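3.2 Keeping the hand-held grippers in working order

It would be pleasant to report that the two hand-held grippers we used at Girnent looked after themselves, but they did not, and a good share of the first fortnight went on learning how to look after them. We set the routine down in some detail in the hope that it spares other groups a few evenings with a screwdriver. The task throughout was the handling of soft household cloth on a bed, which is gentle work for a person and surprisingly hard on a pair of fingertips.

Each gripper closes by a lever on the handle, and the operator feels the cloth only through that lever. Any slack in the finger linkage is therefore felt in the hand as softness in the fabric, and our operators were quick to blame the blanket. Jonas Marti, who kept the bench notes for the whole Berchtold series, asked that the pivot bolts be checked by hand before every session, with the fingers first fully open and then fully closed. We had begun by checking them once a week. That was too seldom, and two early sessions had to be repeated for it.

The approach to the cloth was kept as plain as we could make it (Figure 4). The folded piece is laid on the bed and the two tools come in from different sides, one of them well clear of the other so that the housings do not knock together.
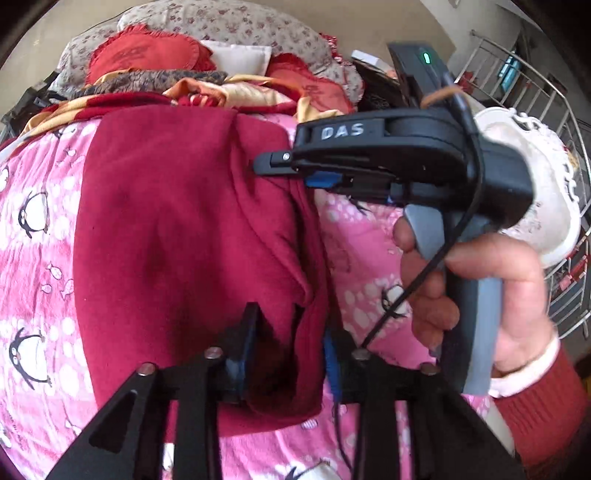 Figure 4. Two hand-held grippers at a folded maroon cloth on the bed; the one on the right is marked DAS.

The pads deserve a paragraph to themselves. Fleece sheds, and the lint settles into the grip surface until the cloth begins to slide at quite modest pulls. We tried wiping with a dry brush, with a damp cloth and with sticky tape, and ended with the brush followed by the tape, done every 12 closures on fleece and at the end of each run on cotton. Pads were changed after 2,000 closures whether they looked tired or not — a rule we borrowed from the Treveck bench and never found cause to regret.
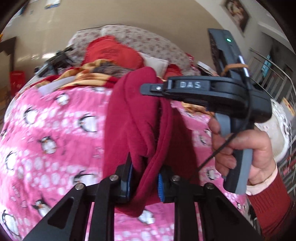 Once the fleece is held, the operator should ease the lever in the last part of its travel and stop when the cloth no longer creeps. New operators nearly always squeeze on past this point, and it wears both the pads and the hand. We found it kinder to let them practise on an old towel for the first morning.

Cables were our other steady nuisance. The lead should have enough slack to follow the wrist through a full turn, yet not so much that it trails into the fold and is gripped along with it. Of the 96 sessions planned under Nonuleck, 84 were kept for analysis, and most of those set aside were lost to a tugged lead or a loosened plug. From December onwards the operator made one slow turn of the wrist before starting, watching the lead all the while, and we lost very few after that.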